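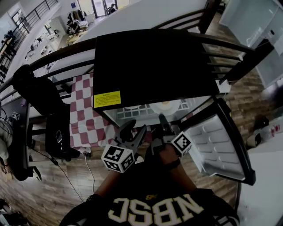 4 min read

3.2 What people remember of a warning label

I went into the Widlow visits thinking color would do most of the work. We asked 30 people to tell us, after they'd left the room, what the labels around them had said. Most of them remembered yellow. Only two could give me any of the wording, and one of those was Csaba Medve, who had printed a batch himself in April and hardly counts (we left him in, but see the note on exclusions). The Flonham group did a little better, and I still can't say why - their labels were older and the print was just as small.
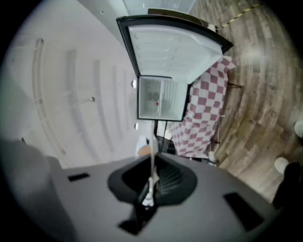 Kristóf Takács thinks the Flonham result comes down to newcomers. People who had been there under 17 days gave longer answers at both sites, and Flonham had more of them. I like that idea, but our groups are too lopsided to test it properly. Asking people to draw the label instead of describing it got us more words back, oddly enough, so we switched to drawing for the second round. Those answers are scored separately in 3.3.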